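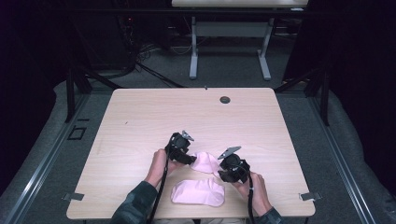 pink fabric on the table, Monday

Last updated: September

wrenfield36
Ok so I need opinions on washing old cotton before cutting. I picked up a bundle of pink from the Werka outlet in Pusthorpe and I want it for a crib quilt. Half of what I read says prewash everything, the other half says never. I've always skipped it, but my last quilt came out of the dryer looking like a raisin. What do you all do?

tuckandhem
Prewash, always. Warm water, tumble dry, press, then cut. I lost a whole red and white sampler to bleeding and I'm still mad about it.

molasses_jo
Hard disagree! I like the crinkle. If the top, the batting and the backing are all unwashed cotton they shrink together and you get that soft puckered look. Pale pink isn't going to bleed on anybody anyway.

tuckandhem
Pale pink can still shrink 4 percent, and if the backing doesn't you'll get weird pulling at the seams. Ask me how I know.

wrenfield36
The backing is Enell flannel, if that matters? Paid 36 dollars for it so I'd rather not wreck it.

molasses_jo
Oh, flannel. Ok then I take it back a little - wash the flannel. It shrinks way more than quilting cotton. I'd still leave the pink alone.

bobbinlost
Test square! Cut one, draw around it on paper, wash it with a towel and see if it still fits. Takes one load of laundry and then you can stop arguing with strangers. My cutting table has 186 opinions on it already, all from my sister.

Also, does anybody still use Fourie starch? I like washed fabric but it goes so floppy that my points never match without it.

tuckandhem
Yes to starch, but rinse it out when the quilt's done, especially for a baby. And zigzag the raw edges before you wash or you'll be picking thread out of the lint trap all night.

wrenfield36
Didn't think of the edges, thanks. Going with the test square for the pink and a hot wash for the flannel. If the square shrinks I'll wash the whole bundle.

molasses_jo
Fair enough. Still team crinkle over here though.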